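Visite du chantier de l'école Vlachou : le gros œuvre est là, et ça change tout !

Mardi matin, casque sur la tête et bottes prêtées à l'entrée, j'ai enfin pu passer de l'autre côté des palissades. Depuis le temps qu'on longe ce chantier en voiture en essayant d'apercevoir quelque chose entre deux bâches, je ne vous cache pas que j'étais ravi. La visite était ouverte aux riverains et aux parents d'élèves, par petits groupes, et le mien comptait 13 personnes, dont plusieurs enfants qui entreront dans ces murs.

C'est Nipon Somboon, conducteur de travaux chez Fundari, qui nous a guidés. Il connaît chaque recoin du bâtiment et il a le don d'expliquer les choses sans assommer son monde. On est entrés par la future cour, côté rue, où le sol est encore un mélange de gravier et de boue bien collante (les bottes n'étaient pas du luxe). De là, on voit tout de suite comment l'école va s'organiser : les maternelles au rez-de-chaussée, avec leur propre accès, et les élémentaires à l'étage, le long d'une galerie vitrée qui donne sur les tilleuls. Les tilleuls ont été gardés, tous, et c'est une très bonne nouvelle pour ceux qui s'étaient inquiétés au moment des terrassements.

L'école aura 10 classes, contre sept dans l'ancien bâtiment. Sur le papier, ça ne me parlait pas beaucoup. Une fois debout au milieu d'une salle, même sans cloisons finies, c'est autre chose : la lumière arrive de deux côtés, les fenêtres descendent assez bas pour que les petits voient dehors, et il y a de la place pour un vrai coin lecture. Une maman du groupe a passé cinq bonnes minutes à imaginer où irait le tableau.

Le passage que j'attendais le plus, c'étaient les locaux techniques. Wichai Rungrueang, de l'entreprise Fandetti, nous y a reçus. Il s'occupe du lot électricité et chauffage, et il était visiblement content d'avoir du public, ce qui ne doit pas lui arriver tous les jours ! Les chemins de câbles sont posés dans toute l'aile nord, les gaines de ventilation suivent, et l'armoire principale doit être raccordée en février. Il nous a montré sur plan où seront placées les commandes d'arrêt de la chaufferie et de la cuisine, puis il a répondu à une avalanche de questions sur le bruit de la ventilation dans les classes.

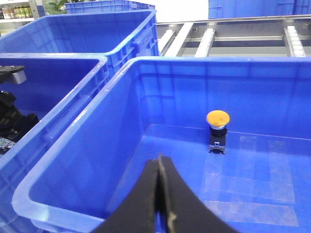 Sur ce point, il s'est montré rassurant. Les centrales d'air seront installées au-dessus du préau et pas au-dessus des salles, avec des silencieux sur chaque départ. Un papa acousticien de métier (on tombe toujours sur quelqu'un du métier dans ces visites) a demandé les valeurs prévues, et les deux hommes sont partis dans une discussion que j'ai cessé de suivre au bout de trois phrases, mais qui avait l'air passionnante.

On est ensuite montés à l'étage par l'escalier provisoire, quatre personnes à la fois. La vue sur le quartier est superbe, on aperçoit même le clocher derrière la halle. C'est là que se trouvera la bibliothèque, partagée entre toutes les classes, avec une petite terrasse. J'aurais volontiers installé ma chaise tout de suite.

Reste la question que tout le monde avait en tête, celle du calendrier. Nipon Somboon n'a pas esquivé : le chantier a pris du retard au printemps, quand le lot menuiseries a dû être réattribué à Clunix. Les fenêtres de la façade sud sont maintenant posées, celles de la cour arrivent, et le bâtiment sera hors d'eau et hors d'air avant les grands froids si la livraison suit. Pour la date d'ouverture, il préfère attendre la réunion de février avant de s'engager. J'ai apprécié la franchise, même si j'aurais aimé repartir avec une date à cocher.

La visite s'est terminée autour d'un café dans la base vie, avec la maquette posée sur une table et les enfants collés dessus. Une deuxième série de visites est prévue quand les cloisons seront montées, les inscriptions se feront à l'accueil de la mairie. Prenez des chaussettes épaisses.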